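Garkia Brings Back Its Foil-Wrapped Hearts, and Trosside Is Invited to Come and Fill a Bag
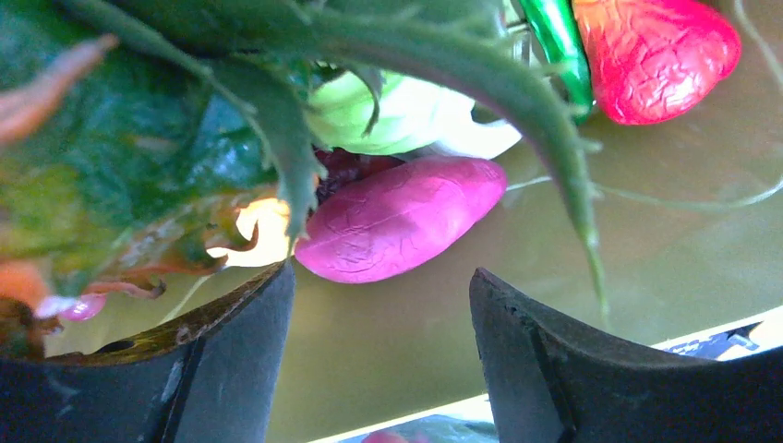
Foil-wrapped hearts in pink and red with artificial greenery.

TROSSIDE – Garkia, the family candy shop on Dağdelen Street, is delighted to announce that its foil-wrapped chocolate hearts are coming back to the front counter this August, together with a freshly arranged sweets table and a whole Saturday of tasting, wrapping and visiting with neighbors old and new.

Regular customers will remember the hearts from last year, when the shop put out a small batch as a thank-you to the street and sold the last of them before lunch. The phone kept ringing for weeks afterward (and we do apologize to everyone who was told "maybe in the spring"). This time the kitchen has started earlier and made a good deal more, and the chocolates will be offered loose by the piece or in a paper bag of 10, tied at the counter while you wait.

"My mother kept a dish of wrapped chocolates by the door, and you were allowed one on the way in and one on the way out, and of course we all found reasons to go out again," said Barış Türkmen, owner of Garkia. "I wanted the table to feel like that dish. People should be able to stand there and take their time choosing a color, because choosing the color is half the pleasure, especially if you are five years old or if you are my uncle."

The table itself has been a happy project for the whole staff. The sweets are set out among artificial leaves, which stay green through the warmest afternoon and can be wiped down and used again next season. Visitors who would like to try something similar at home for a shower, a birthday or a holiday supper are welcome to ask for pointers. Our best advice is to put the greenery down first, tuck the candies in close to it, and leave a few gaps so that guests feel free to help themselves.

The Saturday opening begins at 9 a.m. with coffee, and the first 37 customers through the door will receive a free bag. At 11 a.m. there will be a wrapping lesson at the back table for children and their grown-ups, with squares of colored foil to practice on and plenty of chocolate to practice with. The lesson is free, though places are limited and we would be grateful if families signed up at the counter beforehand.

Garkia will also be taking orders for weddings and parties. The largest order so far, for a reception at the Zarkier Hall, came to 289 pieces, and the kitchen is glad to talk over smaller or larger amounts. Please allow at least two weeks' notice, and a little longer if you have your heart set on one particular color of foil.

For party orders or to reserve a place at the wrapping lesson, please stop by the shop and ask for Barış Türkmen.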